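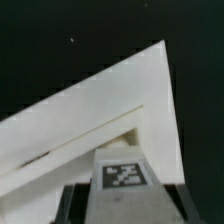 Figure 1. Matte off-white surface against a near-black background. The upper sloping face and the right-hand face are the brightest.

3. Surface lightness and edge visibility at the work table

3.1 Background and terms

The lightness of a table top is usually settled when a room is furnished, and in most cases on grounds of cost or appearance. Its effect on close visual work is well known in outline, but it is often mixed up with the effect of the lamp. In this section we keep the two apart. By lightness we mean the share of incoming light that the surface sends back in all directions. By gloss we mean the part that leaves in a narrow range of angles and carries an image of the source. A dark surface may have high gloss, and a pale one may have almost none. The terms are used in this sense throughout the paper, including in the tables of Section 4.

When a pale item lies on a dark ground, its outline is set by the large step in luminance between the two. The reader or worker finds the outline quickly. Detail inside the outline is a separate matter. The eye adapts to some average of the field, and if most of the field is dark, small steps near the white end of the range become hard to tell apart. Soft shading across a pale matte face, of the kind in Figure 1, is a step of this sort. The opposite arrangement, a pale item on a pale ground, gives a weak outline and better separation of tones within the item. Work that depends on finding and picking up parts is therefore served by one arrangement, and work that depends on judging a surface is served by the other. Mixed work has to accept a loss somewhere.

Edge color is a smaller effect, but it was raised by several participants. A strongly colored wall behind the table returns colored light to any pale matte surface that faces it. The shift is slight at the center of the table and grows toward the wall. It does not change the outline. It does change the judgment of whether two white samples match, and for this reason we treated the wall as part of the setting and recorded its color for each position.

3.2 Rooms and materials

The tests were run in two rooms at Skutside, one facing north and one without windows. The rooms have the same floor plan and the same ceiling. In the windowed room the blinds were kept closed, but they do not seal at the sides, and a narrow band of daylight reached the floor near the door during the morning sessions. No table stood in this band. We measured the light on each table before each session and found no drift that could be traced to it.

Four table tops were used. Two were black, one matte and one with a satin finish. One was mid-gray and matte. One was white and satin. All four were cut from Toment board of the same thickness and fixed to the same type of frame, so that height and stiffness did not differ. The matte black top marks easily. Finger grease raises its gloss in patches, and the patches could be seen from a low angle after one session. The tops were wiped with a dry cloth between sessions and washed at the end of the day. We did not find a way of washing the matte black top that left no streaks at all, and the readings for that top have a wider spread as a result.

The wall behind the tables was painted in one of three Öztürkmen wall paints: a neutral gray, a warm white and a saturated green. The paint was applied to boards, which could be exchanged without moving the table. The boards were set upright at a distance of 15 cm from the rear edge of the table. A smaller gap increased the color shift at the rear of the table to a point where it was noticed without prompting, and a larger gap left the wall of the room visible at the sides of the board for taller participants.

Lighting came from Rernov ceiling panels with a diffusing cover. The panels were dimmed in steps of 100 lux, measured at the center of the table with the meter lying flat. No task lamps were used. This is a departure from common practice, and it should be kept in mind when the results are applied. A task lamp placed to one side lowers the share of light that comes from the wall and so reduces the color shift, while it adds a distinct highlight on any surface that is not fully matte.
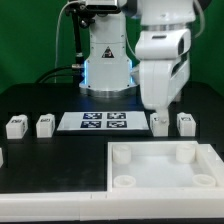

Figure 2. Black tabletop with a solid green backdrop. The equipment on the table is light gray-white, with a blue glow at the lower edges of its housing.

3.3 Secondary sources

Small light sources near the work surface present a problem that the ceiling lighting does not. Indicator lights, displays and lit edges on equipment add little to the total light on the table. Their effect is local. On a white top, the light from a small colored source is spread over the surface and diluted by the much larger amount of white light returned there. On a black top, the diffuse part is nearly absent, and what is seen is mainly the image of the source in the surface. If the top has any gloss, this image may be the most saturated color within view.

We took luminance readings at the foot of a small blue source on each of the four tops. The order of the tops was the same in both rooms. The satin black top gave the highest local contrast, followed by the matte black, the gray and the white. The difference between the two black tops was larger than the difference between the matte black and the gray. This suggests that, for secondary sources at least, finish deserves more attention than lightness. A buyer who selects a black top in order to limit stray light, and then accepts a satin finish, has given up much of what was sought.

Polished metal near the table acts in a similar way. A ring or collar of polished metal reflects a compressed view of its surroundings, including the ceiling panels, and the highlight moves as the viewer moves. Participants did not report such highlights as glare. They did report them as distracting when the highlight lay close to the item being examined, and less so when the item and the highlight were separated by a hand's width or more.

3.4 Participants and procedure

A group of 21 adults took part. All had normal or corrected vision by their own report. Those who wore glasses for close work wore them during the sessions. Participants with tinted lenses were asked to use a clear pair, and one who had no clear pair was moved to a part of the study not reported in this section.

Each session lasted 40 minutes and was made up of a settling period, two tasks and a short form. During the settling period the participant sat at the table and read printed text. The purpose was to let the eye adapt to the field as a whole, and the lighting level was not changed after this point. In the first task, pale paper shapes were to be sorted by outline. In the second, pairs of off-white cards were to be judged as same or different. The cards were all matte. The order of the tasks was switched between participants, and the order of the table tops was drawn by lot.

Seat height was left to the participant. This was a compromise. A fixed height would have given every participant a similar angle to the table, but in the pilot it led to leaning and to complaints about the neck, and the leaning changed the angle more than the seat did. Seat height was recorded at the end of the session. It shows no clear link to the scores for either task.
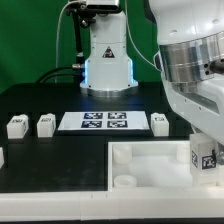 The form asked for a rating of comfort, a rating of how easy the edges were to see, and a free comment. Ratings were given on a line without marks, which was later measured. The free comments were read by two of the authors, who sorted them separately into groups and then compared the results. Most of the disagreements concerned comments that used the word "dark," which some participants applied to the table top and others to the room. Where the meaning could not be settled from the rest of the comment, the comment was left out of the grouping.

3.5 Treatment of the readings

Luminance readings were averaged over three positions along the center line of the table. The readings at the rear position were also kept apart, as they alone were affected by the color of the wall board to a degree that exceeded the repeat error of the meter. For the sorting task we used the time to completion and the number of errors. For the matching task we used errors only. Time was recorded there too, but it depended mostly on how often a participant chose to turn the cards over, and we could not see a sound way of correcting for this habit.

Sessions at the lowest lighting step were left out of the comparison between wall colors. At that level the color shift on the cards was still present in the readings, but most participants judged nearly all pairs as the same, whatever the wall board. Including these sessions would have lowered the apparent effect of the wall for a reason unrelated to it. They are kept in the comparison between table tops, where the sorting task remained well above chance.

One further limit applies to the satin white top. It was delivered in May, later than the other three, and was used in the windowless room only. Its values are given in the tables with the others, but the tests between rooms were made without it.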